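Transparent Drawers and the Value of a Bad View

1 July 2018

The group at Dreltier has spent the past year on a narrow question: how much a manipulation policy can learn from a camera mounted at the wrist when the object it must handle is see-through. Its lead engineer, who asked to be identified by role only, spoke to me at the lab in Stesham.

The method is learning from demonstration. A person carries the gripper by hand through a task, the wrist camera records, and a network is trained to predict the next motion from the last few images. The test objects are smoke-tinted plastic boxes and drawer units.

"Opaque objects were hiding a problem from us," the engineer said. "With a cardboard box, the edge you see is the edge you can touch. With tinted plastic you get the front edge, the back edge and the table through both of them. The network would pick one, and it often picked the wrong one."
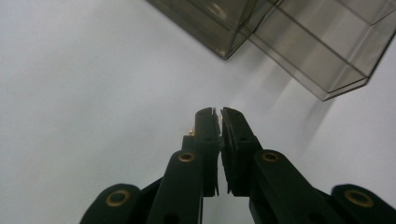
The first policy, trained only on demonstrations that began in a good position, failed in a consistent way. It closed early, on the far edge seen through the near wall. The group's response was to change the demonstrations and leave the network alone. Demonstrators were told to start from poor positions – too low, too far to one side, tilted – and to correct slowly.

"We added 26 demonstrations with bad starts," the engineer said. "That is a small number. Early closures went from 19 in the test set to nine. We then spent a month on the network architecture and got nothing more."

I asked whether the gain came from the extra data alone. The engineer said the group had checked this by adding the same number of demonstrations with good starts. Early closures fell to 13 in that case.

"So some of it is volume," the engineer said. "The rest we attribute to the corrections. When the hand moves sideways, the near edge and the far edge shift by different amounts. A single still does not contain that. A slow correction contains a lot of it." 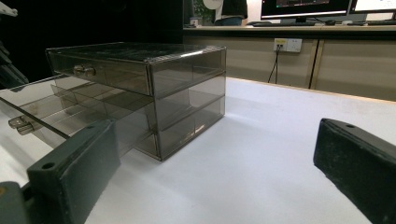 Drawers add a second difficulty. A pull has to follow the slide, and a small error in direction loads the rails. The current policy has no force sensing, and the engineer does not expect vision to replace it.

"You can see that a drawer is open. You can't see that it is binding until it has been binding for a while. We will add a force signal in September and repeat the whole set."

The other open question is transfer. All of the reported trials used one lighting setup. A partner group at Bainbridge has agreed to run the same policy under its own lights, using the Kellix controller that both labs share. The engineer declined to predict the outcome, but said that reflections on the upper surfaces were the most likely source of trouble – a highlight moves with the viewpoint and can be mistaken for an edge.

The demonstrations will be released once the second site has finished. The trained weights will not.

Comments (3)

gearlash
Were the 26 added demonstrations all recorded by one person? Correction style varies a lot between operators, and I would want to see that separated out.

m_pell
We had the same early closing with glass jars. Slower demos helped us too, but we never ran the control with equal volume. Should have.

torquewrench44
What's the frame rate on the wrist camera? If it's low, I don't see how you get much parallax out of a slow move.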